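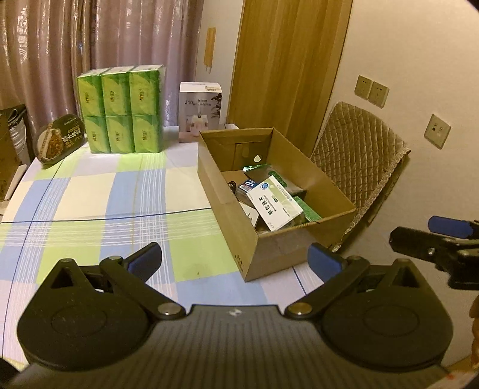

**Progress report to the Grandow Fund**
**Project:** Household supplies sorting and parcel packing, Raltusmont
**Prepared by:** Ifigeneia Liapis, project lead
**Date:** 4 Apr 2025

## 1. Scope of this report

This report covers the work done since the December statement. The project collects surplus household and pharmacy goods from homes in Raltusmont, sorts them, and repacks them as parcels for older residents living alone. Sorting takes place on dining tables in the homes themselves. The goods are then moved to the store at Ellemon for checking and onward delivery.

## 2. Output

The target for the full grant period is 2,000 parcels. At the close of the reporting period 1,002 had been packed, checked and signed out of the Ellemon store. Output in the first weeks was below plan while the packing order was being settled. The weekly figure has since been steady.

A further 17 parcels were packed but held back at the checking stage. In most of these the contents did not match the packing slip. The remainder had a medicine carton with no readable expiry date. All have been opened and are being repacked.

## 3. Packing method

The method in the original proposal called for three boxes per table, one each for medicines, dry goods and paper goods. This took up too much of an ordinary table and left no clear surface for writing slips. It has been replaced by a single-box method, as follows.

1. One open cardboard box is placed on the table, to one side, and the other side is kept clear.
2. Small packages go into the box first, in any order. Cartons of medicine are kept in their original packaging and are not opened at the table.
3. Bulky items, such as multipacks of tissues and small appliances in their cartons, stay outside the box along the far edge of the table. They are labelled separately and travel separately.
4. Food containers are also kept out of the box. Food is not mixed with medicine at any stage.
5. The box is closed and taped only after the slip has been completed.

Boxes are reused where the base and walls are sound. Old tape may be left on, but printed marks from an earlier use must be crossed through before the box leaves the table — two boxes were sent to the wrong shelf in the store when this was missed. Hand holes in the end walls are acceptable for carrying, provided nothing in the box is small enough to fall out through them.

Table coverings are left in place at the household's choice. Patterned cloths make small loose items such as blister strips harder to see, so sorters now run a hand over the cloth before leaving.

## 4. Medicines and labelling

Several households gave medicine in cartons printed mainly in Chinese. The store's list was in English only and these cartons could not be entered correctly. A pharmacist now reads the cartons at Ellemon twice a week and supplies the name, strength and expiry date for the list. Until a carton has been read it is kept in a locked cabinet and does not count as packed.

Medicines that cannot be passed on are handed to the pharmacy for disposal. None are returned to the household unless this was asked for at collection.

## 5. Appliances

Humidifiers and similar small appliances were not foreseen in the proposal. They are now accepted if the carton is present. Each one is tested for electrical safety at the store before it is offered to a resident. Appliances are recorded on their own sheet and are not included in the parcel figures in section 2.

## 6. Materials and spending

Spending is within budget on all lines except tape and labels, where the cost per parcel was set too low. Bosman, the supplier, has agreed to deliver labels in rolls of 100 at the earlier price until the end of the grant period. The overspend on this line will be roughly matched by the saving on new boxes.

## 7. Open points

- The store at Ellemon has no dedicated shelf for paper goods. Multipacks are currently stacked on the floor on pallets. Shelving has been priced and a request will follow under separate cover.
- The packing slip needs a field for "travels separately". A revised slip is in draft.
- We ask the Fund to confirm whether appliances may be reported as a separate output in the next statement.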